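Reading time: 6 min
Last updated: 31 Aug 2026
By the Flilcombe Household Food Study group

3.2 How families decide that fruit is still good

When we began visiting kitchens in Flilcombe and Lekport in May, we expected people to talk mostly about price, and they did talk about price, warmly and at great length. What we had not planned for was how much they wanted to tell us about the fruit bowl itself – where it stands, who fills it, and who is supposed to notice when something in it has started to go soft.

Of the 80 households that kept our food diary to the end, 44 wrote down at least one piece of citrus thrown away during the month. Oranges gave people more trouble than apples. With an apple, most families trusted their eyes and cut around a bruise without a second thought. An orange keeps its secrets under a thick peel, and the diaries are full of pressing, sniffing, and weighing in the palm before anybody reaches a verdict (Figure 3).
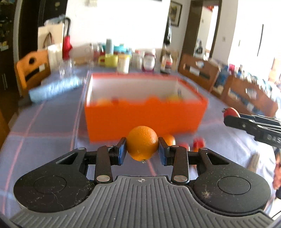

Figure 3. Oranges, with an apple nearby.

One reader of our early draft, from the Lekport side, felt we had made too much of the peel. In her house, she wrote, an orange is thrown out when the new bag comes home from the store, whatever state it is in, and the pressing and sniffing is only done to feel better about it.

We have thought about that remark a good deal, and we went back to the diaries with it in mind. Several entries do fit her account, with citrus going out on the same day as the weekly shopping came in. The Cirillo storage leaflet, which was mailed to 800 homes before our study began, says nothing at all on mixing old fruit with new, and we would gently suggest that a later edition might. We return to shopping days in Section 3.3.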